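4. The Tabletop Manipulation Practicum

4.1 Setting and participants

The practicum described in this section was offered as an elective for second-year students in the mechatronics program. Twenty students enrolled and were divided into teams, each of which shared a single two-arm station. No prior experience with manipulation was required, although all students had completed an introductory course in programming and a short safety unit. Sessions were supervised by Rania Moussa and Petro Kuzmenko, and the laboratory schedule was maintained by Yeshi Asfaw.

The course formed part of the wider Trovness project, which examines how undergraduates learn to plan and carry out work with two arms that share a small space. Earlier versions of the course had relied on blocks and pegs. Student evaluations of that material were polite but not encouraging, and several respondents observed that they had stopped looking at the objects after the first week. The teaching staff therefore chose a writing desk as the theme for the present version. A desk offers thin objects, hanging objects, open containers and a printed surface, all within easy reach of both arms.

4.2 The writing desk station

The station was arranged on a black tabletop against a pale wall. A sheet of calligraphy practice paper served as the working surface. Its printed grid, in which each square is divided by dashed guide lines, gave the teams a common way to refer to locations. Students were asked to name a square before moving an arm toward it, and to write the name in the team log. This habit was adopted quickly. By the second session most teams had settled on a simple scheme of rows and columns counted from the red characters on the left margin.

The sheet had been marked with ink before the practicum and was kept in use throughout. Early in the planning stage, Nizar Majali proposed replacing it with a clean one before each session. The staff decided against this. Students who worked on vision were required to tell a dark object from a dark mark, and a clean sheet would have removed the question. The effect of this decision on the results is taken up in Section 4.5.

A wooden rack with hanging brushes stood behind the paper. The rack was treated as a fixed obstacle in the first two units and as a source of objects in the third. The brushes differ a good deal in thickness, and the largest has a full, dark head that takes up much more room than its handle would suggest. Teams that measured clearance at the handle alone were reminded to repeat the measurement lower down.

The remaining objects were a mesh pen holder and several pens and markers. The holder is open at the top, and a pen placed in it leans against the rim at an angle that cannot be fixed in advance. Students were not permitted to add foam or tape to the inside of the holder to make the angle more predictable. Two teams requested permission to do so, and both requests were declined.

4.3 Units of work

The practicum was divided into three units. In the first, teams moved a single arm to named squares on the sheet and returned it to rest without contact. In the second, they placed a pen in the holder or took one out of it, with the other arm kept clear. In the third, both arms were used, and teams were free to propose their own task, subject to approval. Approved proposals included handing a pen from one gripper to the other, steadying the holder while a pen was lowered into it, and lifting a brush away from the rack. The last of these proved difficult, and only one team carried it to a full trial.

Each trial was recorded in the Dirance log, a shared form developed by Elie Najjar for an earlier course. The form asks for the starting position of each object, the square or squares involved, the intended order of movements, and a short statement of what took place. It does not ask for a grade. Students were told at the outset that a trial which failed and was well described would be valued as highly as one which succeeded. Whether they believed this is a separate matter, and the interviews reported in Section 5 suggest that some did not until late in the course.

Over the full practicum, teams logged 420 trials. Of these, 226 were judged complete by the supervisor present, using the definition given in the student handbook: the object rests where the team said it would, and both arms have returned to their starting positions. The remainder were stopped early or ended with the object in some other place. Trials stopped by a supervisor were counted in the same way as those stopped by students.

4.4 Use of camera views

Students had access to two kinds of view. The first was a wide view from above and in front of the table, showing both arms and most of the sheet. The second came from a small camera near the gripper. In the wide view, the relation between the two arms is easy to judge, but the distance between a fingertip and the rim of the holder is not. The close view is better suited to fine work, though it can be tilted, and it may show little beyond the object nearest to the arm. Teams were instructed to consult both before closing a gripper.

In the first weeks, most teams relied on the wide view alone. The supervisors did not correct this at once. After a number of trials in which a gripper closed beside an object, the teams began to assign one member to each view, and to require that both agree before the next movement - a practice that was not in the handbook and was later added to it. Views of the station are given in Figure 5.

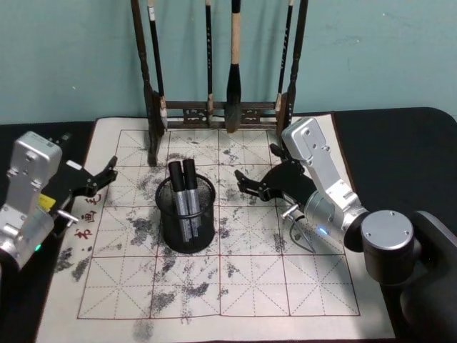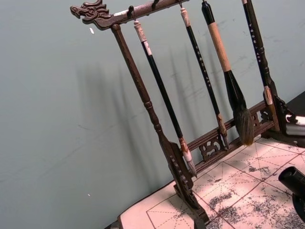
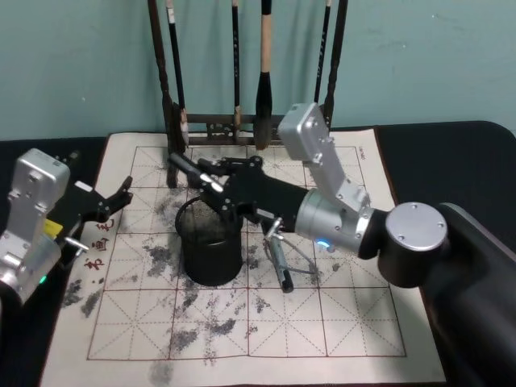
Figure 5. The writing desk station. First and third views: both arms with the pen holder and practice paper. Second view: the brush rack, from the camera at the gripper.

Arango Papers in Engineering Education, vol. 5, p. 20

4.5 Observations on the second and third units

The position of the pen at the start of a trial had a clear influence on how teams planned. When markers stood upright in the holder, students tended to plan from above and to give most of their attention to the rim. When a pen lay on the sheet, they planned from the side, and often forgot that the holder was still close by. Several of the trials stopped by supervisors were of this second kind. Team logs from these trials show careful notes on the pen and no mention of the holder at all.

The ink marks caused the difficulty that had been expected, and one that had not. As expected, simple methods based on brightness picked out dark patches of the sheet as objects. Teams responded in different ways. Some masked the worst areas by hand, some compared each view with one taken before the object was set down, and one team turned to the shape of the object and set brightness aside. The unexpected difficulty concerned the students themselves. When reading the close view, they too mistook marks for shadows, and more than one disagreement between team members was settled only by walking over to the table.

Work near the rack called for more patience than the staff had allowed for. A hanging brush moves when touched and continues to move for some time. Students who were used to objects that stay in place would begin a second attempt too soon. Kuzmenko introduced a fixed pause between attempts during the third unit, and teams accepted it with some reluctance. In future versions the pause will be part of the written instructions from the beginning.

Sharing of space between the two arms remained the most common subject of discussion. The sheet is large enough for both grippers to work over it, but the holder was generally placed near the middle, and either arm could reach it. Teams that decided in advance which arm had the right of way recorded fewer early stops than those that decided as they went. The number of teams is too small for a firm claim, and the comparison is offered only as a guide to others who may wish to run a course of this type.

4.6 Limits of the practicum

Certain limits should be stated. All teams used the same objects, and no attempt was made to find out whether the skills acquired would carry over to a different table. Judgments of completion were made by one supervisor at a time and were not checked by a second. The students had chosen the course, and may have been more willing than others to repeat a task many times. Finally, the logs were written in the last minutes of each session, and their length varies accordingly.

A revised version of the practicum is planned for July, in cooperation with the Zokar teaching laboratory. It will retain the writing desk theme and the marked sheet. The handbook will be expanded to include the two-view rule and the pause between attempts, and a portion of each session will be set aside for the log.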